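# Travel adapters, the small drawer

July 10, 2018

I have 637 plugs, adapters and chargers in the catalog now, and I still don't believe most of what is said about them. People write to tell me that a given block is "rare" or "the good one from the old series." Maybe. Usually the seller said so, and the seller wanted them to pay for it.

This page covers the small drawer, which I started sorting in March. I've left out anything I couldn't trace past a listing title. Where I give a maker, I have a receipt or a carton. Where I don't, please don't write in with a guess unless you have paper to go with it.

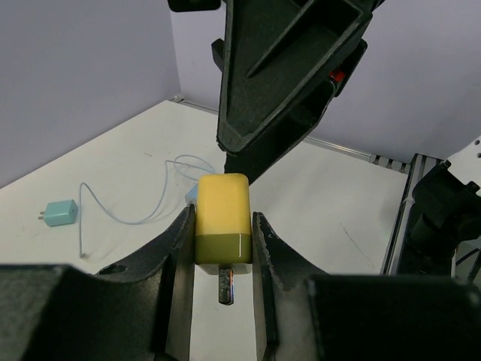

*No. 400. Small power adapter, yellow over olive green, flat metal prong. Maker unconfirmed.*

No. 400 came in a mixed lot listed as Birmont. I doubt it. The Birmont price sheets I own run to 100 items and never mention two colors on one block. Sevim Toprak thinks it could be Plovska and may be right, but her argument rests on the shade of green, and I've watched three collectors disagree over a shade of green for a whole afternoon. The yellow takes up more than half the height, and if you have a carton showing those proportions I would like to see it.

The prong is dark and mottled on the broad face. The listing called this "original patina." I call it a dark prong. Metal can get that way in a drawer, a damp garage or a bag of loose change, and none of those tells you a date.

I have also been asked whether it is worth anything. A similar piece was advertised last winter with the number 2721 written after it, which the seller described as a production number and which looks to me a lot like a stock number from a shop. I paid very little for mine and wouldn't pay more for the next one.

The Nullbridge blocks and the two Şimşekoğlu chargers go up once I've checked their cartons against the receipts. One of the cartons has been retaped, so that may take a while.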